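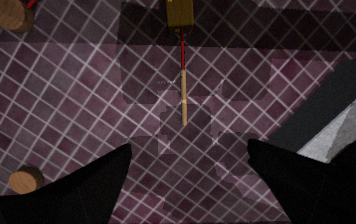

Grip a thin part in the wrong place and it will swing, whether you hold it in tongs, pliers or a robot hand. I run a small repair shop, and for most of the winter I helped my neighbor Amr Ghoneim with a study of how a simulated gripper picks up sticks, rods and short cylinders. The test scenes are all built on the computer. A slim wooden stick lined up under a red rod, with two black fingers and a gap between them, is the kind of setup he worked with, and it isn't far from what I do at the bench when I reach for a dowel with a pair of pliers. The tips on this page come from his results, changed where needed to suit a hand and a vise.

Reading time: 6 minutes

What was tested

Amr ran 961 simulated pickups. Each one began with the gripper open over a tiled surface. The computer moved the object, the light and the starting angle a little between runs, and the gripper had to close on the part, lift it and hold it for 4 seconds. If the part slipped, turned too far or hit something on the way up, the run was scored as a miss. Of the full set, 813 were good.

The method he compared is called Plarberg, after the street where he rents his office. It adds a short stop before the fingers close. During the stop the program checks where the part is again and corrects the approach. The older method, Naciri, checks once at the start and goes straight in. Both were given the same parts and the same starting positions, and the totals above are for the two together. He has not finished the write-up that splits them out, so I won't give separate scores. He told me in March that the stop helped most with narrow parts and made little difference with wide ones.

Tips for picking up and holding thin parts

Stop before you close. Bring the pliers or tongs to the part, hold still for a moment, look again, then close. This is the whole Plarberg idea and it costs you nothing. I use it now for split pins, drill bits and the little screws in cabinet hinges.

Center the part between the jaws. When one finger touched first, it pushed the part toward the other finger and the part turned as it went. Then the grip closed on a crooked piece. With pliers, move your wrist until the gap is even on both sides. Don't let the jaws do the centering for you.

Come in along a clear line. A lot of the misses were not grip problems at all. A finger bumped a neighboring object on the way in. Clear a path as wide as the open tool before you start. On a crowded bench I move short round stock to a tray first, because a cylinder standing on its end tips easily and then rolls.

Hold near the balance point when lifting sideways. For a plain dowel that is the middle. For a dowel with a metal end it will be nearer the metal. Rest it across one finger to find the place and put a pencil mark there.

Hold near the end when the part has to go into a hole. This goes against the last tip, so decide what the part has to do before you pick it up. A dowel held at the middle wobbles when you try to set it. Leave enough sticking out to fill the hole and keep the tool out of the way.

Don't squeeze harder to fix a bad grip. Amr tried raising the closing force by up to 30 percent on the runs that slipped. Round parts shot out sideways as often as before. If it slips, put it down, open up and start again.

Tips for light and shadow

The simulation includes shadows, and they caused trouble. Where a dark band crossed the surface, the program sometimes took the edge of the shadow for the edge of the part. I make the same mistake with a pencil line under a single bench lamp.

Use two lights, one from each side. They don't need to be strong. A pair of cheap clamp lamps will soften the shadow from your own hand.

Work on a plain surface. Patterned tile is hard on the eyes when you are looking for a thin edge, and it was hard on the program too. If your counter is tiled, lay down a sheet of gray cardboard or the back of a baking mat. Gray suits both pale wood and dark metal.

Move the lamp if you lose the edge. A small change in angle is usually enough. If you still can't see it, touch the part with a fingertip and go by feel.

Tips for testing your own method

You can run a fair test at home with a box of dowels and some patience. I did mine in the evening after closing.

Write down what counts as a miss before you start. Mine was any dowel that touched the bench again after I lifted it.

Change one thing at a time. If you switch pliers and lights together you won't know which one mattered.

Mix up the order. I did all the tries without the stop first and all the tries with it second, and by then my hand was tired. Amr made me throw that set out and do it again with the two mixed.

Keep the bad results in. He keeps a plain text file of every miss with a word or two on the cause, and that file was more use to me than the totals.

What the results don't cover

Nothing here was measured on soft parts, wet parts or anything hot. The simulated wood has the same friction all over, and a real dowel doesn't. A waxed one will slip where a sanded one holds. I have a set of Trevon pliers with smooth jaws and they need a strip of masking tape on each side before any of this works on finished wood. Replace the tape when it starts to curl.

Amr plans to repeat the pickups with a real gripper later in the year. I'll change the tips if his numbers change.

We use cookies to remember your settings and count visits. By staying on this page you accept them. Accept / Settings

Contact: use the form at the shop counter page | © Murberg Repair Notes | Back to top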